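Paper Cups and the Waste Stream at Hureston College
Student project report, Environmental Studies
Hashini Dissanayake and Imre Bognár

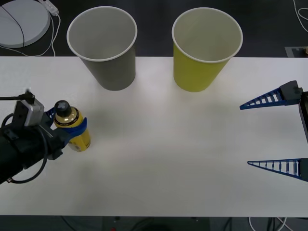 Our project asks why so many paper cups from the college café end in general waste, when the café has a separate bin for them. We started in October and worked for 11 days, in the café and at the sorting station in Barnport. A paper cup looks like a simple thing. The gray one and the yellow one on the white table are both pale inside, and from a look alone a person can't say if the inner layer is plastic or something else. This layer decides where the cup can be recycled, so we think the labels matter more than the color.

Method

After closing time we emptied the bins and sorted everything by hand, with gloves. We put the cups in two groups, by the bin in which we found them. We also asked 130 students one question: "Where do you throw your cup?" The question was short because people were hurrying to class.

Results

In total we sorted 1083 cups. Of these, 711 were in general waste and the other 372 were in the cup bin. Many students told us that they did not know about the cup bin. It stands behind the door, and in the morning the door is always open — so the bin is hidden in the busiest hours.

Problems

Cups with liquid in them were difficult to sort, and on the second day we lost one sheet of notes and had to repeat the work. We did not include cups which people carried out of the building.

Next steps

We asked the café manager to move the bin next to the exit. She agreed to try it for one month, and we will sort the cups again after that in the same way.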